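Der Becher bleibt stehen

Mehrwegbecher aus Kunststoff gehören in Kantinen, Schulen und Pflegeeinrichtungen zu den am stärksten beanspruchten Gegenständen des Alltags. Über ihre Form wird dennoch selten gesprochen. Ein Beitrag zur Beschaffung, Gestaltung und Pflege eines unscheinbaren Gefäßes.

Juni 2019

Wer die Ausgabestelle eines größeren Speisesaals betritt, nimmt zunächst die Theke wahr, dann die Teller, vielleicht noch die Tabletts. Der Becher kommt zuletzt. Er wird im Vorbeigehen gegriffen, gefüllt, geleert und auf das Rückgabeband gestellt. In der Einrichtung, die der Betreiber Plisten seit Januar mit neuem Geschirr ausstattet, sind 700 Becher im Umlauf. Ihre Auswahl hat mehr Zeit in Anspruch genommen als die der Teller und Schalen zusammen.

Fulgencio Ocampo, der bei Plisten die Ausstattung der Speiseräume verantwortet, führt dies auf die Vielzahl der Anforderungen zurück. »Ein Teller liegt. Ein Becher muss stehen, sich stapeln lassen, in die Hand passen und am Mund angenehm sein. Jede dieser Eigenschaften verlangt eine etwas andere Form«, erläutert er. Vier Modelle gelangten in die engere Wahl, darunter zwei zylindrische. Beide schieden früh aus, weil sie im Geschirrlager zu viel Fläche beanspruchten.

Die konische Form

Der nach oben sich weitende Becher zählt zu den ältesten Lösungen für das Problem des Stapelns. Die schräge Wandung erlaubt es, ein Gefäß in das andere zu setzen, und der Platzbedarf sinkt auf einen Bruchteil. Die Neigung will allerdings bemessen sein. Verläuft die Wand zu steil, verklemmen sich die Becher, insbesondere nach dem Spülen, wenn zwischen ihnen ein Feuchtigkeitsfilm verbleibt. Verläuft sie zu flach, wird die Standfläche klein und das gefüllte Gefäß kippt leicht.

Bei dem Hersteller Chatzigeorgiou, dessen Modell Brisura schließlich bestellt wurde, löst man den Konflikt über eine innen umlaufende Stufe. Sie hält die Becher im Stapel auf Abstand. Ein voller Stapel umfasst 40 Stück; höher soll auf Empfehlung des Hauses nicht gestapelt werden, auch wenn die Regalhöhe es zuließe.

Der Rand

Besondere Aufmerksamkeit gilt in der Gestaltung dem oberen Abschluss. Ein gerollter Rand versteift die dünne Wandung, nimmt der Kante die Schärfe und erleichtert das Greifen von oben. Ist er heller gehalten als der Körper, zeichnet er zudem die Öffnung deutlich nach. In Häusern mit älteren Gästen wird dies als Orientierungshilfe geschätzt, zumal auf hellen Tischen, auf denen weißes Geschirr optisch nahezu verschwindet.

Die Farbigkeit des Körpers folgt einem ähnlichen Gedanken. Für die Speiseräume fiel die Entscheidung gegen kräftige Grundfarben und zugunsten gebrochener Töne. Ein dunkleres Schiefergrau und ein gelbliches Grün stehen vor der blassen Wand und auf der weißen Platte klar voneinander ab, ohne den Raum zu beherrschen.

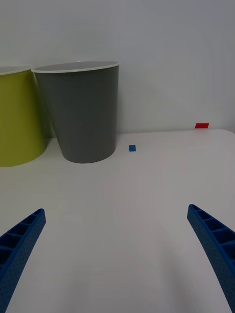 Tisch und Becher als Einheit

Auch die Tischplatte war Gegenstand der Planung. Glänzende Oberflächen spiegeln das Deckenlicht und lassen jeden Wasserring hervortreten; matte gelten als ruhiger, verlangen jedoch eine sorgfältigere Reinigung. Das Planungsbüro Jusby, das die Möblierung begleitet, spricht sich für glatte, matte Platten mit leicht gerundeten Kanten aus. An ihnen stößt sich niemand, und das Tuch gleitet ohne Widerstand darüber.

Bisweilen wird unterschätzt, welchen Einfluss die Platte auf das Geschirr hat. Leichte Becher verrutschen auf glattem Untergrund, sobald sich unter dem Boden ein Wasserfilm bildet. Die Bestellung sah deshalb einen leicht eingezogenen Boden mit schmalem Standring vor. Ocampo räumt ein, dass dieser Ring in der Spülmaschine Wasser hält, wenn der Becher kopfüber im Korb steht. Das Personal kippt die Körbe daher nach dem Durchlauf kurz an — ein Handgriff, der in die Dienstanweisung aufgenommen wurde.

Pflege und Aussonderung

Kunststoff altert sichtbar. Tee und Fruchtsäfte hinterlassen an der Innenwand Verfärbungen, scharfe Reiniger stumpfen die Oberfläche ab, Stapelspuren ziehen sich als feine Linien um den Körper. Für den laufenden Betrieb gelten folgende Regeln:

Becher vor dem Stapeln vollständig trocknen lassen.
Scheuermittel und raue Schwämme nicht verwenden.
Becher mit Rissen am Rand unverzüglich aussondern.
Verfärbte Stücke getrennt sammeln und der Hauswirtschaft melden.

Ausgesonderte Becher werden nach Farben sortiert und an den Hersteller zurückgegeben. Ob sich aus dem Mahlgut wiederum Trinkgefäße fertigen lassen, ist noch offen. Chatzigeorgiou prüft vorerst die Verwendung für Ablagekästen und Besteckeinsätze.

Für die Gäste bleibt davon wenig sichtbar. Im Speisesaal bevorzugen die jüngeren nach Beobachtung der Ausgabe das Grün, während das Grau vor allem zum Kaffee genommen wird. Bei der nächsten Nachbestellung soll das Verhältnis der beiden Farben entsprechend angepasst werden.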